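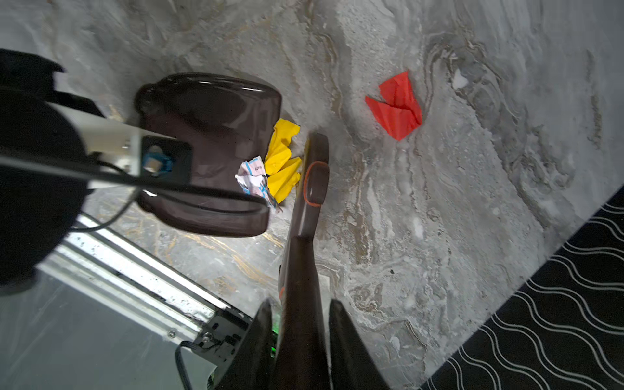
I've been going on about household robots at dinner for years (my family will confirm this, wearily), so when Prendthorpe held its open day I took the Tuesday off work, packed a sandwich and drove out to Stendley to see whether I'd been talking rubbish. As it happens, rubbish was the topic. The job at the station I liked best was picking up litter: crumpled paper, a dark brown plastic container, and a robot arm that was meant to bring the two together. A red piece lay out on its own on the marbled floor, and a yellow one was bunched up against the container with a white wrapper tucked in beside it, and I stood over that little arrangement for the better part of an hour, which is longer than I've ever spent looking at litter in my own house.

I want to argue something about that hour, and it's a bit of a grumpy argument, so let me say first that I had a lovely day. The parking was free, the coffee was decent, the staff were patient with a bloke who asks too many questions. Prendthorpe is a smallish outfit that builds and tests arms for domestic and light commercial work, and once a year they open the doors and let the neighbours in. Entry was 10 dollars, kids free, and there was a sausage sizzle out by the loading dock.

The big draw was in the main hall. That was the Geerts demonstration, and I'd guess most of the crowd had come for it. Geerts had brought a sorting cell, the sort of thing you'd put in a packing shed, and it was quick. It flicked little parcels off a belt and into chutes while a screen overhead kept the tally. A voice on the loudspeaker told us it could get through 3,000 items in a shift, and everyone made the noise you make at fireworks. There was music. There was a light that went blue when the arm was moving, and I couldn't tell you what that was for, but my eyes kept going to it.

Then it finished, people clapped, and they started it up again at quarter past for the next lot. Same parcels, same belt, same chutes. I watched it twice and I could have set my watch by the second one.

Now, there's nothing dishonest about that. It's a good machine doing the thing it was built for, and if I ran a packing shed I'd want one. But I walked out of that hall knowing no more than when I walked in. I knew robots could be fast at a job where everything is the same shape and turns up in the same place. I've known that since I was a boy watching a telly program about car factories.

The litter station was down a corridor past the toilets, and I only found it on account of needing the toilets. No music, no loudspeaker. A handful of people were standing about with their arms folded, the way you'd watch someone back a trailer. The arm there worked off a bit of software called Nototico, which does the looking and the deciding, and the young woman running it had a laptop balanced on a stool and was writing things down in a paper notebook. I liked her straight away for the notebook.

The first attempt I saw was a miss. The fingers came down beside the paper, closed on nothing at all, and went back up with great dignity. The second one caught a corner and lost it halfway. The third one worked, and I'm not exaggerating when I say a grown man next to me said "yes!" out loud and then looked at his shoes.

Here's what I hadn't thought about properly before, and I've been thinking about it ever since. Crumpled paper is awful stuff to pick up. You and I do it without any thought, usually while carrying a mug. But a scrunched-up bit of paper doesn't have a shape you can look up in a catalogue. It's got creases going every which way, it changes when you squeeze it, it skates along a hard floor if you nudge it, and the bit that looks like a good handle is often just a flap. Then you throw it down again and it's a different object! A robot that has picked up 3,000 identical parcels has, in some sense, picked up one parcel 3,000 times. Each scrunched wrapper is a brand new problem.

And then there's the trouble with things touching. A piece lying on its own is one matter. Two pieces pressed up against each other and leaning on a bin are something else, and I asked about that, and was told (with a bit of a sigh) that clutter around the rim was the part they argued over most at lunch. Do you go for the easy one first? Do you shove the awkward ones apart? Is the thing hanging over the edge already in the bin, as far as the machine's concerned? I've had that last argument with my teenager, so I felt for them.

I asked what the success rate was. I fully expected to be fobbed off. She flipped back a page in the notebook and said 75 per cent on single pieces that morning, and worse when they were bunched up, and she didn't have a figure she trusted for the bunched ones yet. Just like that. I nearly hugged her.

Think about what that number gave me. One in four goes wrong. Would I have that in my kitchen? Not yet, no. I'd trip over it. But I can do something with 75 per cent. I can come back next year and ask what it is then. I can ask what sort of paper, what sort of floor, what counts as a go. The 3,000 from the main hall I can't do anything with, as I've no idea what happens to the parcel that turns up squashed, and nobody on the loudspeaker brought it up.

So that's my gripe, and I reckon it goes well past one open day. The public gets shown the finished routine. We get the backflip, the dance, the perfectly folded towel. Then we go home and form opinions about our jobs, our parents' care, how we'll manage when our own knees go, and we form them on the strength of a polished three-minute show. Half my mates think robots will be doing everything by Christmas. The other half saw one fall over on the news and think the whole business is a con. I don't blame either lot, because they've been fed the two ends of the story with the middle left out.

The middle is where the interesting stuff is! It's cables and brackets and a notebook and a wrapper that won't behave. It's also where you can see how people are going about it, and whether they're the kind who write down the misses. I'd far sooner trust a firm that lets me stand there for an hour while its arm closes on thin air than one that resets the belt every fifteen minutes.

I put this to a fellow in a Geerts polo shirt over the sausages, as politely as I could manage with onion on my chin. He had a fair answer, to be honest with you. He said they'd tried showing a work in progress a few years back, at some trade fair, and it had dropped something, and a video of the drop did the rounds and cost them a sale. People film everything. If one fumble gets snipped out and shared without the forty good goes around it, you'd be mad not to put on a tight show. I chewed on that (and the sausage) and I think he's right about the problem. I just don't think the tight show fixes it. It makes the next fumble more shocking, seeing as we've all been led to believe there aren't any.

There's a cost to my way, I'll admit. It's slow. A family came in while I was there and the kids lasted maybe two attempts before one of them asked if it was broken. Their mum said it was learning, which wasn't quite right either, from what I'd been told: it had done its learning beforehand and was being tested. Somebody could put a sign up about that. A whiteboard would do, with tries down one side and grabs down the other, and let the kids keep the score. I bet they'd stay then. I'd have stayed for another hour myself if I hadn't had to get back for the school run.

I did write to Prendthorpe afterwards suggesting the whiteboard. I also suggested they swap the rooms over next time, litter in the main hall and parcels past the toilets, and I got a nice note back saying they'd pass it on, so we'll see. They're doing a smaller evening thing in August, bookings needed, and I've put my name down. I'm told visitors might be allowed to scrunch the paper themselves. I've been practising at my desk with old envelopes and I've come up with a couple of real stinkers.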